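2020-08-27

Wardrobe notes, Gilmartin flat, second bedroom

Good day on the shirts. Dymphna was in the kitchen with the crockery so I had the bedroom to myself from breakfast, and I finally got to try the hanging order we argued over in May. Writing it up while I still remember the details, and because Clodagh Breathnach will want to repeat it when she does the Curkasis job.

Where we stand: everything from the old wardrobe has been through the wash and sorted into knits, wovens and sports kit. Knits will be folded. Wovens go on hangers with the top button done up. The sports kit is the interesting lot! I had always folded jerseys and thought no more of it, but the shiny ones slide about in a stack and the whole pile leans over by the end of a week (see my grumbling in the May pages). So today they all went on wooden hangers and I am a convert.

Method, as it settled down after a few false starts:

Lay the shirt flat on the bed, front up, on the checked mat. The mat is a lovely thing to work on, by the way. Slippery fabric stays where you put it, and the faint lines give you something to square the hem against. On the bare sheet I was chasing every shirt towards the pillow end.

Hanger in from the bottom hem, hook first, all the way up and out through the neck. I know Dymphna goes in through the collar. Her way is quicker on a stretchy T-shirt and I have no quarrel with it there, but on a neck with any sort of ribbing it pulls, and you can see the wobble in it afterwards.

Pinch one shoulder seam and settle it on the end of the bar, then the other. Don't tug the body of the shirt. If the shoulders are right the rest drops by itself when you lift it.

Side stripes are a gift. If the shirt has them, use them as your plumb line – when both hang straight the shoulders are even, and if one swings forward you've got a twist at the collar. I was so pleased with this that I went and fetched Dymphna away from her saucepans to show her. She said "yes, very good" and went back to them.

Total for the session: 31 shirts hung, 4 set aside for mending (underarm seams, all of them), 2 that I think are past it and should go for rags. One of the two has a club crest Dymphna may want to unpick and keep, ask her.

Hangers. The dark brown wooden ones are the best we have had. Nice curve to the shoulder, and the metal hook turns freely so you can face everything the same way on the rail without fighting it. They came in the Vastholm order and I would happily use nothing else. The Fumetti ones are too narrow for adult sizes and leave a bump halfway along the sleeve. Keep those for children's things. I have put the order reference inside the cover (it ends 1688) in case Clodagh wants the same.

Shelving. The white cubby unit is to take the folded knits, socks and swimming things, and I am itching to get going on it. My plan is heavy jumpers at the bottom, everyday things at elbow height, and the top row for whatever only comes out once a year. Dymphna would like one row for shoes. I said I would think about it. (I have thought about it and I'd still like the shoes in the hall, but it's worth trying on paper first.) Wipe the squares out with a barely damp cloth before anything goes in, and put felt under the corners before anyone shifts it on that parquet. The herringbone is beautiful and shows every mark.

To do next: mending pile to the machine, cubbies measured inside as well as out, rail height checked against the longest coat. Buy more felt pads. Clodagh, if you're reading this before you start at Curkasis, take a mat with you, any mat with a bit of grip, and do the jerseys first while your hands are fresh.

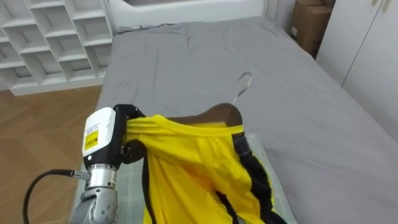 Also the long dresses – those need the rail a good hand's width higher than we have it now, or the hems will brush the floor. Ask Dymphna whether the spare brackets are still in her van.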